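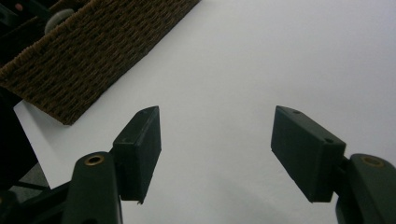
Page last changed: February 8, 2020

Hello again from the allotment end of the newsletter. I promised Radka I'd write up the seed swap before I forgot all of it, and I've already forgotten some, so bear with me.

We had the hall at Hurarholm for the afternoon, and it was packed by the time I'd got my coat off. Last year I brought home far too many squashes (my own fault, I can't say no to a squash) so this time I went with a list. It had four things on it: a decent climbing bean, a leek that stands through frost, some sort of lettuce that doesn't bolt the minute I turn my back, and sweet peas for my mum. I came home with the beans, the sweet peas and, yes, two squashes.

The beans came from Spyros Raptis, who has been saving the same strain since he took over his plot. They're a flat green podded one his aunt used to grow, and he's never found them in a catalogue, so we just call them Spyros beans. He says to put them in later than you'd think, when the soil has properly warmed up, and to leave the best pods right at the bottom of the plant for seed. I always end up saving the leftovers from the top in October and then wondering why half of them don't come up!

Paweena Phetsri did her little talk on chillies and I learned more in ten minutes than I have in years of reading the backs of packets. She starts hers now, in February, on top of the fridge -- not on the windowsill, where mine go every year to sulk. Once they're up they move to the brightest spot she's got, and she turns the pots every morning while the kettle's on. I've cleared the top of our fridge already. The family are wondering where the cereal has gone.
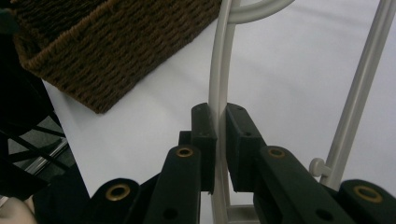
She also brought a Thai basil that I'd have happily eaten on the spot, and she's promised me cuttings in July if I remind her. Consider this the reminder, Paweena.

Now, potatoes. Tülin is putting the group order in again and we've had up to 232 kilos between us in the past, which took a bit of lugging, so if you've got a van and a free morning please tell her. First earlies are the same price as last year. The maincrops have gone up a little. If you want shallots or onion sets they go on the same form, but write them on the back, as the front has no room for them and she had to guess at a few people's last time. I got somebody else's red onions and they were lovely, so no complaints from me.

Gerasimos Stergiou asked me to mention the water butts. The two by the bottom gate are for everybody, but please put the lids back on. He fished a very cross frog out of one last summer and would like to not do it again. He's also after old guttering, any length, for starting off peas. You fill it with compost, sow along it, and when they're a few inches high you slide the whole lot into a trench. I tried it last spring and about half of mine slid out beautifully and the rest went on my boots, but the peas didn't seem to mind either way.

The swap made £5 more than last year on teas and cake, and that's going towards a new hose. There are still plenty of envelopes left over, mostly tomatoes and marigolds, and an awful lot of kale. They're in the biscuit tin in the shed, so help yourselves, and do write the name on whatever you take. I've got a mystery row going in this year from a packet marked "nice ones, tall", and I can't for the life of me remember who gave it to me. If it was you, could you drop me a line before I put them at the front of the bed?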